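So I finally spent an evening with the hand gripper, and I'm weirdly proud of it! The left finger had been dragging since March, and Åsmund swore it was the pivot pin. Nope – lint, packed in behind the linkage (17 loads of socks will do that). I blew it out, wiped both pins, put in 2 new washers from Wike and backed the housing screw off a hair. Then it was straight back to the laundry pile.
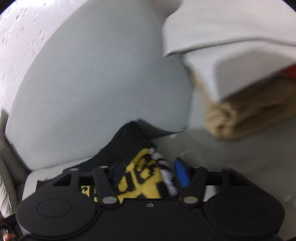
Both fingers closed on a bundle, yellow and black on the left.

Next up is the cable clip, once Hedvig gives me back my small drivers.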